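The arm that wouldn't let go

When I rang Radoslava Paulík to ask about the fault that stopped her two-armed cell for 9 days in June, she laughed and said, "Which version do you want, the one I told my boss or the one with the swearing?" I asked for both. (I can only print the first.)

Radoslava looks after the tidying cell at Clenditz, where a pair of arms on one rail learn to sort desk clutter. Pens, cables, little boxes, headphones, all the stuff that ends up in a drawer. She's been there long enough to have strong feelings about headphones.

"They're awful things to pick up," she told me. "There's a band, there are cups that swivel, and then there's the cord. You can have a lovely grip on the band and the cord is still hooked round something at the other end."

The cord is how it started. On a Tuesday, a bit after lunch, the left arm lifted a pair with the cord snagged on the right wrist. Both arms began to pull. The software should have seen the load climbing and opened the left gripper, and it didn't. It held on, the cord went tight as a washing line, and Lenuța Bălan, who was nearest, hit the stop button.

"I thought, fine, that's what the button is for," Lenuța said when she came on the line. "But then the gripper stayed shut. I'd been told it would go slack!"

It wasn't meant to go slack, as she found out later. With the power cut, that gripper keeps whatever squeeze it had, so it won't drop things on people. Lenuța had very sensibly kept her hands out of the way, but she admits she was about to reach in. "I had my sleeve rolled up and everything."

So what had gone wrong? Radoslava spent two days blaming the gripper before she looked at the settings. The force limit had been typed in as 2000 when it should have been 500. Someone had raised it to test a heavier object from Badawi, one of their suppliers, and the change had been saved along with everything else.

"It was me," she said. "I'd love to tell you it was somebody else. I found my own initials in the log."

I asked why it took the rest of the time to get going again when the fix was a single number. She sighed at that one. They'd gone through every saved setting on both arms, and found a second limit that had drifted, on the right wrist this time, which hadn't caused any bother yet. They also rewrote the card by the stop button, so it now says in large letters that the gripper may still be holding.

Headphones are still on the list of objects, I'm pleased to say, and the cords haven't got any better behaved.

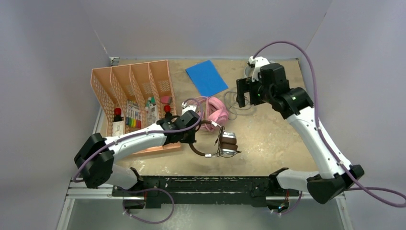

The left arm with the brown headphones in its gripper. The pink pair is lying on its side further back.

The limit now lives in a file that takes two people to change, and the arms won't start if it doesn't match the printed sheet. Lenuța is the second person. "She's turned me down once already," Radoslava said, sounding rather proud of it. "I wanted a bit more grip for a stapler. She said no, go and get a lighter stapler."

Did she?

"I did, yes. It's rubbish at stapling, but the arm likes it."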